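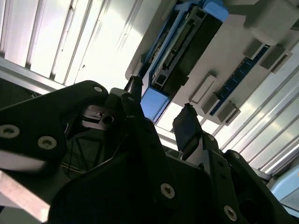
Home Posts Archive About

Giving up the second freezer

5 min read

We sold the chest freezer in April. It had been in the garage for 10 years and for most of that time I would have told you we couldn't do without it. I'm writing down how we got rid of it because a few people have asked, and because I want a record for the next time I'm tempted to buy one.

The freezer came from a closing sale at a butcher supply place called Skarard. It cost less than I expected and held more than I needed. The first year we filled it properly. We bought part of a cow with my sister, split it at the kitchen table and labeled everything. After that it became a place to put things. Bread went in when we had too much bread. Tomatoes went in at the end of summer because I didn't feel like canning. Soup went in when nobody wanted to eat it again, and then nobody wanted to eat it in January either.

What started the change was the electric bill. I bought a plug-in meter and left it on the freezer for a year. It used 638 kilowatt-hours. That isn't ruinous, but it's a lot of power to keep old soup cold. The lid seal had a split near one hinge, and I'd been meaning to fix it for a long time. I think a good part of the number came from that.

The other thing was a talk I had with Vendula Doležal, who lives two doors down and cooks for a bigger family than mine. She has one refrigerator with an ordinary freezer on top. I asked where she kept everything. She said she didn't keep everything, she went to the store. I thought about that on and off for a week.

We made a rule that no new food could go into the chest until it was empty. It took from New Year's to the second week of April. We ate out of it four or five nights a week. Some of it was fine. The ground beef had been wrapped well and tasted normal. The chicken stock was good. The tomatoes turned watery but worked in chili. The bread was mostly bad and went to my sister's hens.

I threw out 25 packages in the end. A few had no label, and several had labels I could read and wished I couldn't. There was a turkey from a Thanksgiving I had trouble placing. I felt bad about the waste, but all of it had been wasted years before I carried it to the trash.

Near the bottom I found a bag of blueberries from the farm at Ultosska, where we used to go when the kids were small enough to eat more than they picked. They had frozen into a solid block. I made jam from them, and it came out darker and less sweet than usual. We have one jar left.

Defrosting took a full day. I propped the lid open, put towels around the base and set a box fan blowing across the top. Don't chip at the ice with anything metal. I did that once with an older freezer and put a hole in the lining. Pans of hot water work well enough if you change them every 20 minutes or so. Afterward I washed it out with baking soda and water and left it open overnight to air.

I listed it for less than I could have asked and mentioned the seal in the ad. A man with a pickup came for it at seven in the morning. He hunts, so it will probably be full by the end of the fall.

The kitchen freezer took some getting used to. I keep meat on the left, vegetables on the right and a flat stack of leftovers in front. I freeze soup and sauce in bags now, pressed thin, and stand them on edge once they're hard. There's a piece of paper on the door with what's inside, and we cross things off. My husband didn't do this for the first month and now he does.

I do shop more often. I also miss the sales. Last week pork shoulder was marked down to almost nothing and I bought one when I used to buy four. My sister still wants to split a cow this year, and I've told her I'll take the smallest share she can talk the farmer into.

The corner of the garage where the freezer stood has a clean square on the floor. The bikes are there now.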